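7/4/21
Posted by Bart Verschueren
2 comments | 148 shares

I've been recording examples for the litter task most evenings, and the set now stands at 500. The aim is 1,230 before I train anything. Each example is one full go at the job, driven by hand, saved with both camera views.
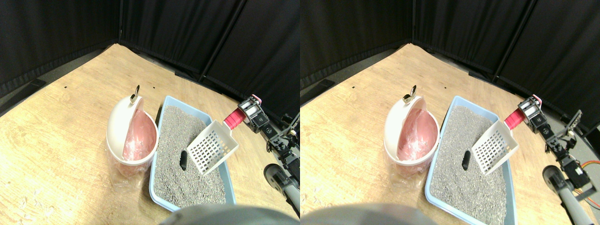
Deciding what to vary between examples is the slow part. Ilse Smits thinks I should change the tray angle every time. I change it every few goes, and move the bin less often than that. The black lump in the grey litter matters most, as a policy that has only seen it in one spot will go to that spot whatever the cameras say. So I bury it a bit deeper, or shift it along, and go again.

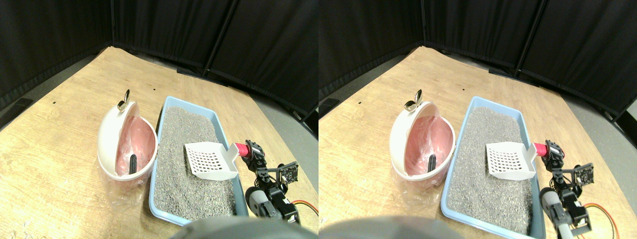
I throw out fewer examples than I did in December. Back then I kept only the tidy ones -- no hesitations, no second tries -- and the arm had no idea what to do after a bad scoop. Now a fumble stays in if I recover from it. Pin-yu Chou is checking the labels this week, and after that I'll do a short training run on what we have, just to see where it fails.

Contact | © Bart Verschueren | Back to top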